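Search questions Go

Sticking Doors, Drafty Doors and Painted Rooms: Your Questions Answered

By Siham Chamoun Updated December

Every winter the same letters come in to the Tullico home pages, and every winter I enjoy answering them, because I live in an old house myself and have fought with every door in it. I've gathered the ones that come up most. If yours isn't here, write to me and I'll do my best to get to it in the next round!

Why does my bedroom door stick in summer and close fine in winter?

Wood takes up moisture from the air and gives it back again when the heat comes on, so a door that rubs in July may have a nice even gap by the holidays. Please don't reach for the plane on the first humid day. Rub a candle stub along the edge, wait for drier weather, and see what you've got then. I took far too much off my pantry door one August and had a lovely draft all the way to spring.

Should I paint an old paneled door or leave the wood alone?

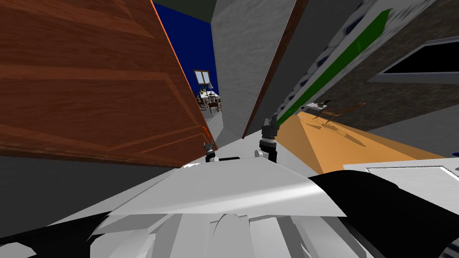
People feel strongly about this one, and I've had a few stern notes from both camps over the years. My own feeling is that if the grain is good and the finish is sound, you should live with it for a season before you decide, because stripping paint back off raised moldings is a miserable job (I did one with a toothbrush). A reddish-brown door with raised panels can look very handsome when there's a deep blue wall in the room beyond it, and you'd lose some of that warmth under a coat of white. If the finish is already crazed or peeling, go ahead and paint, and don't let anybody make you feel bad about it.

How do I stop a hinge from squeaking?

Lift the pin out, wipe it clean, put a thin smear of petroleum jelly on it and drop it back in. Do one hinge at a time so the door stays up. Cooking oil will work for a week and then go gummy, and you'll be writing to me again.

The screws in my top hinge just spin. Is the door ruined?

Not a bit. Pack the holes with wooden toothpicks and carpenter's glue, snap them off flush, let it all dry overnight and drive the screws back in. Fergus Guthrie, my editor, swears by golf tees, and his doors do hang very nicely.
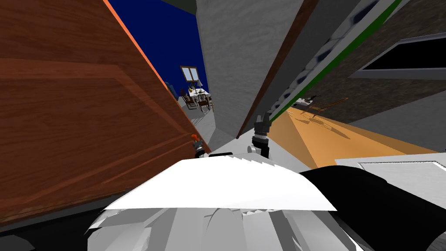
Home Questions, Issue 14, p. 40

Will a dark color make my small back room feel like a closet?

It might feel smaller, but small can be cozy, especially in a room you mostly use after supper. Paint a big piece of cardboard and move it from wall to wall for a few days before you commit.

Related questions
Choosing a door sweep
Cleaning old brass knobs
Fixing a latch that won't catch
Letters to Siham: the attic stairs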